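Staff > Larkunside Works > Meeting notes
Search this site Go
Wed 26 September
Posted by Desta Ayele

Drawer checking: staff meeting, Larkunside

Chair: Pongsak Siriwan. Minutes: D. Ayele. Apologies from the Nemside shift.

1. Last minutes. Agreed, with one fix: the Plasham order is for 2,000 cabinets. The trial covers 2 benches only.

2. The arm. Pongsak went over the plan to have it open and close drawers on finished cabinets by December. Packing asked who clears a jam and got no clear answer. Desta asked where the 30 minutes saved per shift came from. Pongsak said the supplier. Several people wanted our own timing before anyone repeats that figure.

3. Jobs. Management says no one loses hours. The floor asked for this in writing. Checkers also feel a sticky runner by hand, and they doubt a gripper will report it the same way. Pongsak to ask.

Cabinet and gripper at the trial bench:

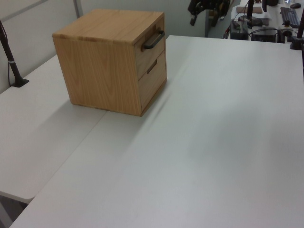
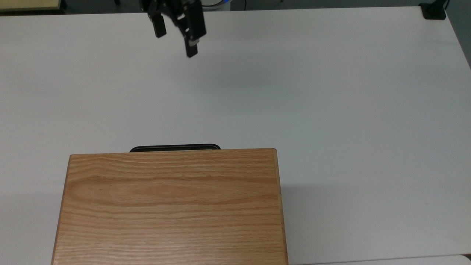

4. Training. Chala has offered one day. The floor said one day is a sales visit. Pongsak will ask for more, and for it to be on paid time.

5. Breaks. Checkers do not want theirs moved to suit the arm. Left open.

Next meeting to be set once the written answer on hours is in.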